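Burgers at home, second attempt

14 January 2018

After the holidays I promised to my family that we will eat less from the delivery and more from our own kitchen. Burgers were the first request, of course. The first time I made everything at once and there was lettuce in the sink, on the floor and in the drawer with spoons. So now I prepare the toppings before I touch any bun.

My way is simple. I shred the green lettuce and the purple cabbage quite thin, and I keep them in one clear container. Tomato has its own box – it gives so much juice, and the cabbage becomes sad from it. A tray with paper under the bun is also a very good habit. The crumbs stay there and I only fold the paper after.

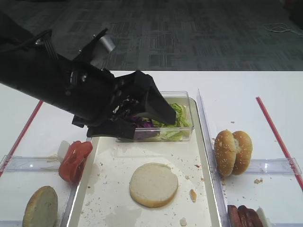 Bun bottom on the tray, lettuce and cabbage behind, tomato slices at the left.

For the bun I use 70 grams of dough for each piece, and I bake them 20 minutes. My neighbor says I should toast the cut side in butter. I tried it and she is right, but then I must wash one more pan.

The order I like is sauce, lettuce, meat, tomato, cabbage, and the top. My husband puts the cabbage first – we do not discuss it anymore. In March I want to try pickled cabbage, if I find good vinegar.

2 comments

Rima Nassar
I put the tomato on kitchen paper with a little salt before. It helps a lot with the juice!

heinonen_k
Do you put egg in the dough? Mine are always too dry.

This site uses cookies. By continuing to read you accept our use of cookies. OK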